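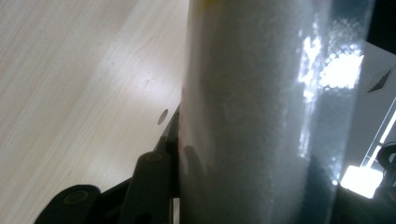
Island snail survey finds second population after rat clearance

A land snail recorded from a single gully on the island of Trikley has been found at a second site, according to survey results released in March. The new population lies on the north-facing slope below the old signal station, separated from the first by a ridge of bare rock that the species is not thought to cross.

The survey team recorded 585 live adults at the original site and 389 at the new one. Juveniles were noted but left out of both totals, as they cannot be told apart in the field from those of a commoner relative that shares the same leaf litter.

Wakana Miyazaki, who led the fieldwork for the Tuston island ecology group, said the second site had been searched before without result. Earlier visits were made in daylight and in dry weather, when the snails withdraw into cracks and seal the shell opening with a thin layer of mucus. The latest work was done between dusk and midnight, after rain.

"We had the slope down as unsuitable," she said. "The soil is thin and there is very little shade. What we had missed was the depth of the cracks. They hold moisture well into the summer."

Black rats reached Trikley with supply boats and fed heavily on the snails, leaving piles of shells with the upper whorls gnawed away. Baiting was carried out over 2 winters. No fresh gnawed shells have been collected since the last round, though the island will not be declared clear until monitoring has run its full course.
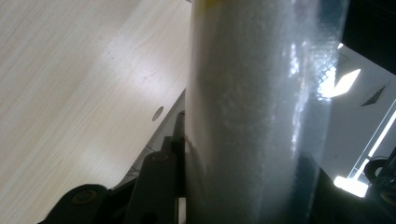
Genetic samples were taken from both sites by clipping a small piece of tissue from the edge of the foot. The animals were released where they were found. Samples are being processed at the Dmytriv laboratory, which will compare the two groups and estimate how long they have been apart. Field material has to be kept from drying out on the crossing, and the team's packing list covers sample tubes, damp moss and lidded boxes. The results will decide whether the populations are managed as one unit or as 2.

The question matters for the captive stock held at Tetov. All of the snails there descend from animals collected in the original gully, and the breeding plan assumes that no other source exists. If the new population proves distinct, mixing the lines could blur local differences in shell shape and breeding season. If it proves to be a recent offshoot, a small number of adults could be added to the captive group to widen its genetic base.

Shell measurements give a partial answer. Adults from the northern slope are slightly flatter, with a wider opening, but the ranges overlap and the difference may reflect diet or exposure.
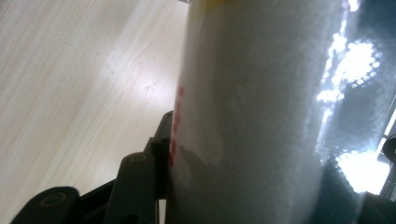

Both sites remain closed to visitors. The footpath to the signal station has been moved uphill of the slope, and landing parties are required to clean boots and check bags for soil before leaving the jetty. A predatory flatworm present on the mainland is regarded as the main remaining threat, as it can be carried in plant pots and on muddy equipment.

The next count will follow the same method, with fixed plots searched by torchlight on wet nights. Temperature and humidity loggers have been placed in the cracks on the northern slope and will be read at the same time. A full account of the survey, including the shell measurements, will be issued once the laboratory work is complete.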